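**Subject:** Re: [drandell-members] Open afternoon at the Manipulation Laboratory, October

Dear colleagues,

I write on behalf of the Drandell Centre in reply to the questions raised on the list about the October open afternoon. Ms. Ashby's message is quoted below so that members who have joined since it was posted may follow the discussion.

> From: Aroha Ashby
> To: drandell-members
> Subject: Open afternoon at the Manipulation Laboratory, October
>
> Dear Dr. Mao,
>
> Thank you for the notice of the open afternoon. Pranden College would like to bring a group of senior students and would be grateful for further information before we confirm the booking with families.
>
> First, could you tell us what the students will see in operation? At last year's event most of the time was given to slides, and while the talk was well received, several students had hoped to see a machine doing something.
>
> Second, we have 82 students enrolled in the two technology classes. I understand that the laboratory itself is small. Is there a limit on each group, and would the remainder have somewhere to wait?
>
> Third, one of our students uses a power wheelchair. Is the viewing area level with the entrance?
>
> Finally, are students permitted to take their own photographs, and is there a cost?
>
> With thanks,
>
> Aroha Ashby
> Technology Department, Pranden College

I shall take these points in the order in which they were asked.

**Programme**

The Centre has taken note of the comments received after last year's event. The introductory talk has been shortened to 12 minutes and will be given in the Sampaio Theatre. The balance of each session will be spent at the demonstration table, where staff will operate the arm and explain the software as it runs.

The demonstration concerns sorting and placement. Small plastic shapes in several colours are set out on a maple board, and the arm is given an instruction in ordinary words, such as a request to move one named shape beside another. Visitors will be invited to propose instructions of their own. We ask that these be confined to the shapes on the board, as the system has been prepared for that purpose only.

The set includes cylinders and stars in more than one colour. An instruction that mentions only "the star" is therefore ambiguous, and the presenters intend to discuss what the system ought to do in that case. Teachers may wish to raise the question in class beforehand.
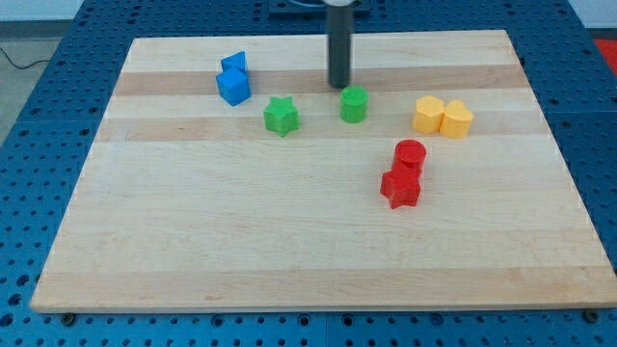 How long does each demonstration session last?

Each session runs for 80 minutes, including the talk in the theatre and time for questions at the end.

Members should be aware that the demonstration will be live. The software is under active development within the Drevura project and attempts do sometimes fail: a block may be dropped, or the wrong one selected. Presenters have been asked to repeat a failed attempt where time allows and to show the log on the wall display, so that visitors may see what the system had taken the instruction to mean. No recorded footage will be substituted.

**Group sizes**

The limit in the laboratory is 20 persons, including accompanying teachers. It is set by the fire plan for Room 305 and cannot be varied. A party the size of Ms. Ashby's would need to be divided into five groups once staff are counted, and we would propose to spread these over both the morning and the afternoon. Although the event has been advertised as an open afternoon, the Centre is prepared to open the laboratory at 9 a.m. for school parties that book in advance.

Students who are waiting may use the ground-floor lounge. A second activity has been arranged there by the Drevura project staff, in which students write instructions for one another to carry out with paper shapes. The lounge has washrooms and a water fountain nearby. The cafeteria will be open from 11:30 a.m., and packed lunches may also be eaten in the lounge.

**Access**

Room 305 is on the third floor and is served by the lift at the north entrance. There is no step between the corridor and the viewing area. The lift at the south entrance is older and its doors are narrow; visitors using larger power chairs should come to the north side, where a member of staff will be present at the start of every session. Accessible parking is available in the adjoining lot, and permits may be requested when booking.

A place at the front of the viewing line will be kept for any visitor who would otherwise have difficulty seeing the table. Please note this on the booking form. Sign language interpretation can be provided on two weeks' notice.

**Conduct in the laboratory**

Visitors are required to remain behind the yellow floor line while the arm is powered. Bags and coats are to be left on the rack in the corridor. Closed-toe footwear is required, and long hair should be tied back for anyone who is invited to the table between runs to place the shapes by hand. The arm is stopped before any visitor crosses the line, and the presenter will say so aloud.

Phones may be used for photographs without flash. Flash interferes with the overhead cameras and will interrupt a run. Schools remain responsible for their own consent arrangements where students appear in each other's pictures. The Centre will not be photographing school groups.

**Cost and booking**

There is no charge for admission. Schools travelling more than an hour may apply for a contribution toward bus hire -- the form is attached to the original notice and should be returned to the events office, to the attention of school visits.

Ms. Ashby, if the division into five groups is acceptable to Pranden, please send me the number of accompanying staff and your preferred arrival time. I have placed a provisional hold on two of the morning sessions in the meantime. Other members wishing to attend with a class are asked to write to me directly and not to the list, stating the year level and any access requirements.

Yours sincerely,

Shaohua Mao
School and Public Visits
Drandell Centre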